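Hirkville Home & Garage Board > Furniture > White tabletop in a rental, oil it or leave it?

dmarchetti
Moved into the Strickland St place in December and bought a white table off a guy in Brastomgate. Faint wood grain on top. Seller said "just oil it once a year." Landlord says never put anything on it. Who's right? Pics, corner of the top in both.
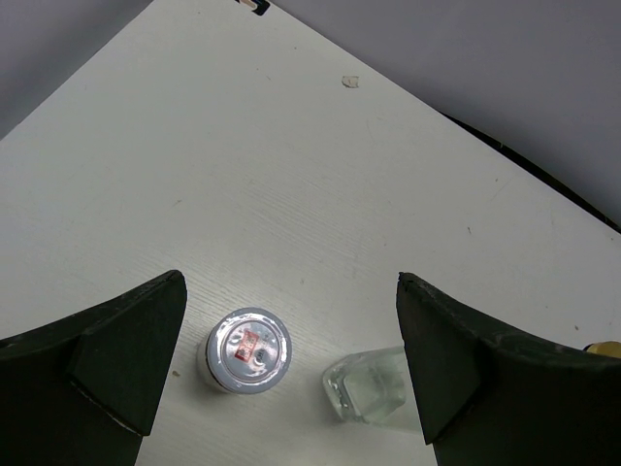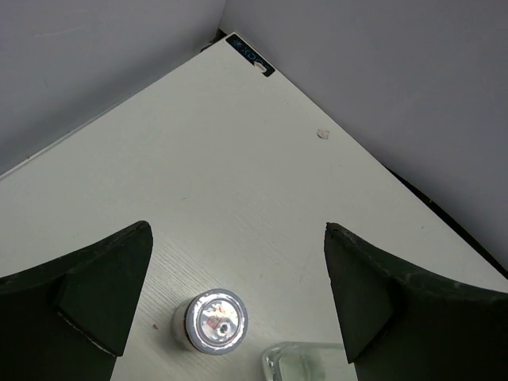

White top, faint grain, both shots. Streaks show better in the second one.

pinebox_lu
Don't oil it til you know what it is. Oil on a sealed top just sits there and gets gummy. Ask me how I know, took me a whole weekend with dish soap.

gravelroad
Disagree, a little mineral oil never hurt anything. Wipe on, wipe off. Been doing it 21 years on every table in the house.

pinebox_lu
Every table in your house is old oak, you've posted them all. White finish is a different animal. It yellows.

gravelroad
Yellows from sun. Not oil.

pinebox_lu
From both!! go look at the windowsill thread

Ludmila Dvořáček
Do the water drop test first. Put a drop where it won't show, underneath or by the wall. Wait ten minutes. Still beaded up = sealed, leave it alone. Soaked in and dark = bare or close to it, then you can talk about oil. Costs you nothing.

dmarchetti
ok will try tonight. What about the streaks tho, they go diagonal. Scratches or grain?

Ludmila Dvořáček
Can't tell from a photo. Run a fingernail across. If it catches it's a scratch.

toolshed_ray
Just sand it. 600 grit, light pass, clear coat, done by lunch

pinebox_lu
Please do not sand a table you haven't identified. If it's a thin printed layer you go right through the pattern and there's no coming back.

toolshed_ray
its 600 not 60, calm down

gravelroad
For once I'm with lu. I'd skip the sanding.

mestedia_mom
Why does the landlord care, isn't it OP's table? Mine in Mestedia tried that with my couch. Check the lease, might only cover stuff that came with the unit.

dmarchetti
It's mine, he's just like that. Paid $39 for it so not the end of teh world if I wreck it.

toolshed_ray
$39 and we're 12 posts in lol

mestedia_mom
There's a countertop thread on here with 3,486 replies. This is nothing.

dmarchetti
Back. Did the drop at 9 pm on the underside, soaked right in. Then did one on top — stayed beaded the whole ten minutes. So what does that mean??

Ludmila Dvořáček
Means the underside isn't sealed and the top is. Pretty common. Go by the top. No oil, damp cloth and a drop of dish soap, dry it after. Felt pads under anything rough.

gravelroad
I'd still oil the underside. Keeps it from cupping.

pinebox_lu
Oil on one face isn't going to stop cupping. Moisture gets in slower with a real sealer. Use shellac if you must.

gravelroad
Shellac on the bottom of a 39 dollar table. ok

dmarchetti
Leaving the bottom alone I think. Fingernail didnt catch on the streaks either so calling it grain. Anybody got a felt pad brand that doesn't fall off in a week?

toolshed_ray
Skip the sticky ones, get the kind with a nail. Only on legs tho, not for your mugs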